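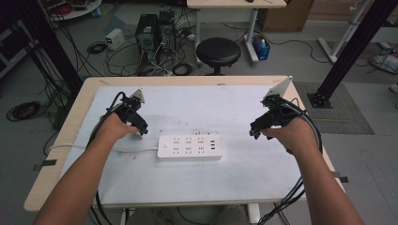 Slide 1. Two hand-held grippers, one power strip, white sheet on the table.

Leave this one up while people find seats. Say hello, say the talk is about software, say there will be no maths after the second slide.

OK so. I work on the bit of Allik that sits between "a person moved their hands" and "a policy has something to learn from". Allik is our recording and replay stack. If you've come for the learning side you want the afternoon session, though I'd like you to stay, as most of what goes wrong in the afternoon session started in my code.

The job sounds dull. Two grippers, each with its own pose and its own jaw opening, plus the video. Put them all on one clock, write them to disk, play them back later on a pair of arms. I told people in June that it would take me a fortnight. (Pause, let them laugh, somebody always does.)

Slide 2. Clocks

This is the one with the wobbly blue line. Explain the axes before anything else, I forgot at the dry run and got blank faces.

Every stream had a timestamp and I trusted every timestamp. The left gripper stamped a sample when it was read. The right one, same code, stamped it when it came off the queue. Same code! The difference was a config flag I'd copied from an old Trinosine branch, and Trinosine was single-handed so it never mattered there. With two hands it matters a lot. On playback the left jaws closed on the thing and the right ones turned up late, like someone helping you carry a sofa who has stopped to tie a shoe.

What we do now: one clock, stamped at the read, and the queue isn't allowed to touch it. If a driver can't give us a stamp at the read we refuse to start. People moaned about that for a while. I moaned about it too and I wrote it.

Slide 3. The power strip

Go back to the opening photo if there's time. I like the power strip as a test object and I'll tell you why. It's long, so both hands have a reason to be involved, and it's got a cord off one end, and my planner knew nothing about cords. The planner thought it was a box. A tidy box with a pose. It would plan a lovely turn and pay no attention to what was attached.

I tried modelling the cord properly. Don't. Or do, but have more patience than me. What we ended up with is a keep-out wedge on the cord end that the wrists have to go round, and the perception side only has to tell us which end the cord leaves from. It has got the row of sockets and the small round button to go on, and the button is up near the cord end, which makes a handy landmark.

White strip on a white sheet, by the way. Segmentation hated it. The first mask we got back was most of the table. We stopped asking for a mask from a single frame and started carrying it forward from the one before, and that was the end of most of my evenings being ruined.

Slide 4. Numbers (the only ones)

Read these slowly.

We recorded 1857 episodes. Out of those, 700 went through the checker clean first time. Of the rest, 359 were thrown out for good, nearly all of them for gaps in tracking when one hand passed in front of the other. Everything left over was repaired by re-aligning the streams.

Someone will ask whether repaired episodes are as good as clean ones. Answer: for pick and turn, I can't tell them apart on replay. For anything with a handover I wouldn't mix them in yet. Say "yet". Don't promise a date.

Slide 5. The checker

This is the part I'd steal if I were you. The checker is called La – short for nothing, I was tired and the repo needed a name – and it runs the moment an episode ends, before the operator has put the grippers down. It looks for dropped samples, jumps in pose that no wrist could do, and jaw readings that never change. Then it goes green or it beeps.

Before La we checked everything overnight, so you'd find out the next morning that the whole lot was rubbish. Now you lose one episode and do it again. The threshold for a gap is 10 missing samples in a row. I picked it by eye and I've been meaning to do it properly ever since.

Demo here if the laptop behaves. If it doesn't, skip straight on, don't fiddle with it in front of people like last time.

Slide 6. Things I'd do differently

Write the replay tool first. I wrote the recorder first, obviously, and then had weeks of data I couldn't look at.

Keep the raw streams. Disk is cheap and my first resampler was wrong.

Give left and right different names everywhere, even in the log lines. We had "gripper" and "gripper_2" for ages and at Flatby they'd been plugged in the other way round from ours, so the mirrored replays were – well, show the clip. It's short. Let it run twice.

Slide 7. Questions

Leave the contact slide up. If it goes quiet, ask who here stamps at the read and who stamps at the queue. Water is on the left of the lectern, mic off before walking back.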